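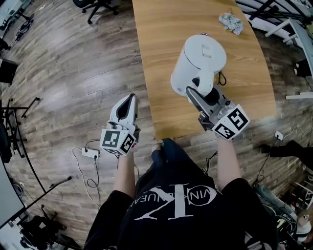
Descaling the kettle, again
19 Jun 2018

Our tap water is hard and the kettle gets the worst of it. I last descaled it in March, and by this month there was a gray crust over the base and flakes in the tea.

The method has not changed. Dissolve 20 g of citric acid in 1000 ml of cold water, fill, bring to a boil, switch off and leave it. I used to give it an hour. Three quarters of that is plenty if the scale is thin. Pour out, rinse 3 times, then boil one full load of plain water and discard it.

Vinegar also works – 200 ml topped up with water – but the smell stays in the lid for days. Maxence Pruvost commented on the last post that he uses lemon halves. I tried it. The pulp gets into the spout filter and the result is patchy.

A note on placement. The kettle stands on the wooden table, and the cord should lie flat with no loop hanging over the side. White marks easily, so wipe the handle with a damp cloth and skip the scouring pad.

Next post: the Marino coffee grinder, which has started to squeal on fine settings.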